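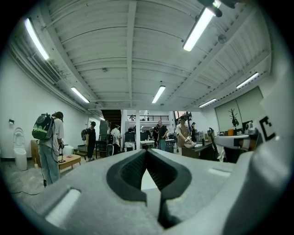
3.2 Build and trial use in the shared workshop

The hand-held gripper was built in the Omside workshop, a shared space where members pay for bench time and keep their own projects on the shelves between visits. We chose it over a laboratory because we wanted to know how much of the tool could be made and kept running by people with ordinary hand tools and no machine shop. Two of the authors were already members. The others were let in as guests for the length of the build.

The first version, which we called Drerklow, was put together by Kristof Van Hecke on one bench over several evenings. It had a one-piece housing, and that was a mistake. To reach the trigger linkage the whole front had to come off, and the alignment of the jaws was lost each time. The second version, Cliltlow, splits the housing along a line behind the jaws. The jaws and their carrier come out together and go back on two locating pins. All results in this paper are from Cliltlow, and "the tool" means that version from here on.

The finished tool weighs 523 grams without its cable. We had hoped for less. Most of the extra weight is in the housing, which we made broad and smooth so that clothing and cable ties would not catch on it. Sepehr Najafi tried a narrower shell with cut-outs and saved 34 grams, but it flexed when the trigger was pulled hard and the two jaws no longer met evenly. We went back to the wider shell.

The jaws took the most work. In the resting position they stand against each other with a narrow V between them, as seen from the tool's own camera in Figure 3. The inner faces carry a textured grip material and the outer edges have a thick black rounded border. We went through 12 pairs of jaws before settling on this form. Early pairs were flat on the inside and let round objects roll out toward the tip. Later pairs closed fully along their length, which held thin sheet well but left no room for anything with a handle. The shallow V was a compromise between the two, and it is weakest on very thin material such as paper.

The grip material wears, mostly near the tips. We replaced it when a jaw could no longer lift the test block on three tries in a row. Replacement is done with the jaw off the carrier. The old layer is peeled, the face is cleaned with alcohol, and the new layer is pressed down and left overnight. Layers that were used the same day started to lift at the corner.

The camera sits above the jaws and looks forward over them. We fitted a very wide lens so that the jaws and the area beyond would both be in view at all times. The cost is strong curvature. In Figure 3 the straight ceiling beams of the workshop bow outward, and the jaws and housing take up much of the lower part of the view. We did not correct the images before storing them. Correction was done later, in software, from a calibration taken at the start of each day with a printed board. Seraina Camenzind wrote the calibration script and found that the lens mount could shift slightly if the tool was put down on its front. After that we added a rest to the bench, with a cutout that takes the housing and keeps the mount clear of the surface.

Lighting in the workshop comes mainly from fluorescent tubes on the ceiling, spread unevenly over the room. With the tool tilted up, as it often is between one task and the next, several tubes enter the view at once and the automatic exposure drops. The jaws then go dark for a short time after the tool is lowered again. We tried fixed exposure, but it failed at the benches farthest from the tubes. In the end we kept automatic exposure, limited its range, and marked the affected sections of each recording so they could be left out of training.

Working in a shared room also meant working around other people. The workshop stayed open to members throughout, and people walk through the recordings, stand at the tables and carry bags and tools past the benches. We asked everyone present for consent at the door and posted a notice with the recording times. Recordings from a day on which anyone said no were deleted. This happened twice.

Operators were members of the workshop who had not taken part in the build. Aurelia Danzer gave each of them the same short introduction, which covered the trigger, the rest and the cable. After that they were free to hold the tool as they liked. Most held it with one hand and steadied the housing with the other - something we had not planned for, and which put fingers in the camera view in some of the early recordings. A raised edge on each side of the grip reduced this but did not stop it.

In total we kept 112 recordings from this stage. The last was made on 2nd November, after which Mirta Navarrete took the tool apart and measured the wear on the pins and the trigger linkage. The pins were within tolerance. The linkage had play of about a millimeter at the trigger end, and we replaced the bushing before the work described in Section 3.3.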